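3.2 Pedal bins and how people meet them

Bins are dull, and that is partly why we picked them. Everyone has one, everyone has an opinion when the lid bangs. The Briltmont survey of small household fittings (2,123 returns, most of them from July) put the pedal bin near the top for complaints, and the complaints were mostly about the pedal. Too small, too stiff, too far under. Lid next. Hardly a word on capacity, which is what the makers print on the box.

So, working at table height. On the floor the foot does the job and the eyes are elsewhere. Up on a table the pedal becomes a hand part, and you see the base, which normally gets ignored until it needs wiping. We kept the surface plain, pale wood grain, no cloth.

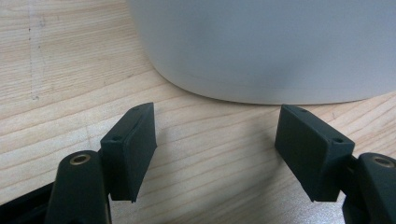 A word on bases then. White plastic on pale wood is a poor pairing for anyone with weak sight, and two of our sitters said so without being asked. The bottom edge gets lost. Seams near the base collect fluff and coffee, at least in kitchens, and a seam the same colour as the rest is easily missed when cleaning. Geagea (the older of our two bin guides) says wipe downwards and finish at the seam. Stillulum says the reverse. We have no view, both seem to work if you do it often enough.

Pedals. The ones in our set all stick out at the front, some by very little. A small pedal looks neater and is worse to find. For table work a small pedal has another trouble, it leaves hardly any room for fingers, and the natural thing is to give up and go for the lid instead. Fourteen of the sitters reported doing just this at home too, bending down and lifting the lid by hand, "because its quicker". That defeats the pedal completley but we coded it as normal use. 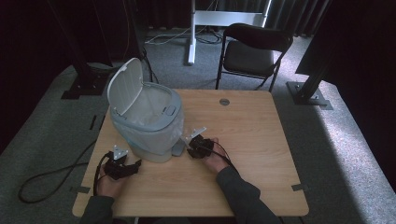

Figure 4. Translucent pedal bin on the square table, lid up, pedal at the front of the base.

Lid position matters more than we expected when writing the protocol. A lid standing upright shows the whole opening and leaves the rim clear for fitting a liner. A lid that stops part way gets knocked. Frosted bodies were liked for a different reason, you can tell how full the thing is without opening it, though a few people disliked exactly that (visitors see your rubbish). See 4.1 for the split by age.

Table itself. Rounded corners, dark tape strips by way of marking the perimeter.

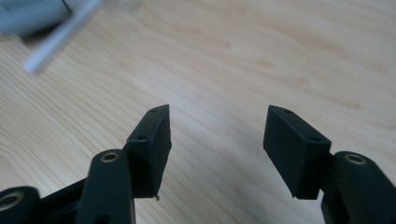 Grain direction was not controlled and we doubt it matters. Glare might. The Hukix scoring sheet has a line for surface shine but only gives yes or no, so we left it out of the totals and kept the notes. Liners are delt with in section 3.3, along with the question of whether to fold the edge over or tuck it.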